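Review: Trunerard two-legged picker, after one season in the order room at Closten

We pack grocery and farm-shop orders for home delivery. There are nine of us on the picking side, and the Trunerard arrived in July on a lease arranged by the people at Pletholm, who also handle the servicing. I run the early shift, so most of what follows comes from the hours between five in the morning and noon. I had no say in the choice of machine and nobody has asked me to be kind about it.

It walks to a stand, reaches into a basket and takes hold of what it has been told to take hold of. We gave it the job of checking and re-sorting baskets, which used to belong to whoever was slowest that day or had a bad back. It is dull work with a lot of stooping. In its first full month it got through 3,392 baskets, against the 2,000 Pletholm told us to expect while it was being set up.

The hand is the best part. It has proper jointed fingers and it can work under a basket handle, which the older clamp arm from Oei never managed. With that one we had to fold every handle down first, and people forgot, and then the whole line stopped. Handles can now stay as they are.

It is gentle enough with round things. Leeks and anything in a thin bag still go to a person. Soft fruit we have not tried and I don't intend to.

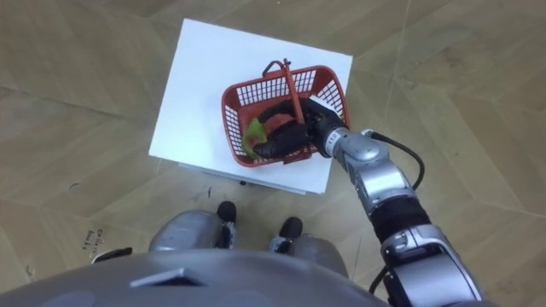
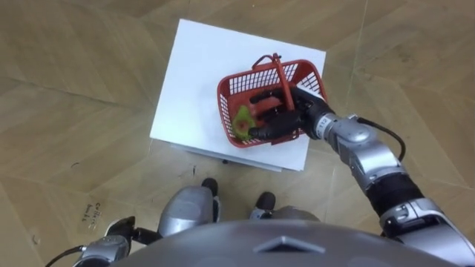 Right hand in the red basket on the white stand, in both pictures.

Now the work itself. Maureen Dawber did basket checks for six years and was the one most worried. She has moved to the query desk, where she rings customers about swaps. Her pay is the same. She says her knees are better and that she misses the radio, as the query desk has to be quiet. Two others now split their time between picking and minding the machine. Minding means standing within reach of the stop button, clearing up dropped items and telling it when a basket is wrong. It is tiring in its own way — you are on your feet watching something slower than you are.

And it is slower. Nélida Valdebenito can check a basket in the time it takes the Trunerard to settle its fingers. It catches up by not having breaks, but if you have a rush on before the first van, put people on it. We do.

Other complaints. The cable on the outside of the arm worries me in a busy aisle, and I would like it tucked in. The stand has to be put back in the same place each time, so we had to stop people borrowing it. The fan noise is 65 decibels by our meter, fine for a minute and wearing over a shift. The manual is thin on what to do after a dropped item, and the helpline goes to voicemail before eight.

Breakdowns: two, both at the wrist, both fixed the same day by Pletholm. They brought the part with them the second time.

No one has lost a job over it so far. We did not replace a leaver in the autumn, though, and I think that should be said in any review of one of these. If you are a manager reading this, tell your staff early what they will be doing instead. We were told the week it came, and that was too late.

I would keep it for the basket checks and nothing else at present. Four out of five for the hand, three for the rest. The lease is up for renewal in March and I have asked for a second stand.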